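Club night, and I have a cold, so short one

9 Nov 2022
4 comments | 11 shares

Back from robotics club. Typing this with one eye shut, sorry in advance.

So. The February thing. For anyone who missed the last post: we're entering the student round of the Ternier challenge, manipulation track, which means small objects on a table, robot has to pick them up and put them where they belong. We have an arm (old, slow, makes a noise like a fridge). We do not have much of a clue yet. What we do have is the hand-held grippers, and the plan is to do the tasks ourselves with those, record everything, and train the policy on it. Fanni Szalai is running that half of the team this term and she is very strict and I am grateful for it.

Target is 2,000 clean demos before the break. Clean is the word that hurts. You do a nice pick, you set it down, and then you bump the table with your hip. Gone. Do it over.

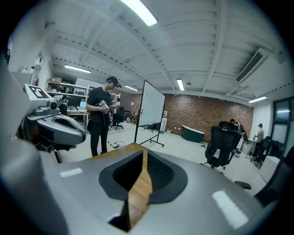
Anyway the big argument tonight was speed. Half the group wants to go at normal human speed because it gets us to the number faster. Other half (me, Fanni) says slow down, the arm can't follow a fast wrist and then you've got a pile of data the robot can't copy. We tried it both ways last week on the Cladus task, that's our name for the sorting one, and the slow set trained better. Not a huge test. 50 demos each side. But I know which one I'd bet on.

We settled on "slow but not silly." That is what's written in the club notes. Real engineering.

Other stuff, in no order:

- Calibration first, every time, no exeptions. We lost a whole batch in the first month to a skipped calibration and I still think about it.
- Say the task name out loud before you start. Feels dumb. Saves hours when you go through the recordings.
- Vary where the object starts. I kept putting mine down in the same comfy spot without noticing. Fanni noticed.
- Swap operators every 30 minutes. Your wrists go before your brain does.

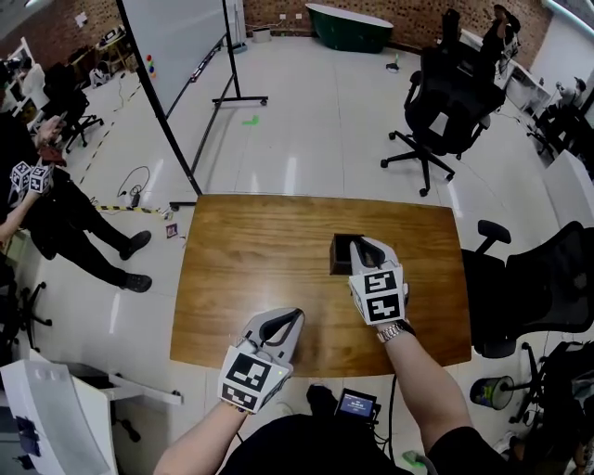
Which brings me to two-handed tasks. Harder than I figured! One hand on its own is fine, you get the hang of it in an evening. Add the second and suddenly you're thinking about both elbows. My left hand just sort of hovers and waits to be told. The trick, if there is one, is giving each hand a job before you start and sticking to it, left holds, right moves, and no trading in the middle. The policy seems to like that too, or at least it dithers less.

Idton is what we're calling the training script now, after the old one (Varela) got so patched up that only one person could run it and he graduated. Idton is cleaner. It also crashed twice tonight at the end of loading, so, you know. Cleaner. I think it's a path problem, will look tomorrow when my head isn't full of glue.

Schedule: data till the break, training over the break, then the real arm every session until we go. If the arm dies we're toast, there's no second one and no budget for one. Please be nice to the arm.

Got this in the comments on the last post so answering up here where people will see it. 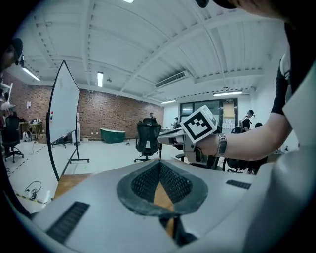
Do you need to know how to code to join?

Not for this part of it. Recording demos takes patience and steady hands, and most of our new people start there. If you want to get into the training side later somebody will sit down with you, we've all had to learn it from scratch anyway. Just turn up and ask for Fanni or me.

Also people keep asking about dues. Same as last year, pay whenever, don't let it stop you coming.

OK that's all I've got. Tea, bed. Next post will have teh first real training numbers in it unless they're embarassing, in which case it'll be about the arm noise.

Share this post | 11 shares
4 comments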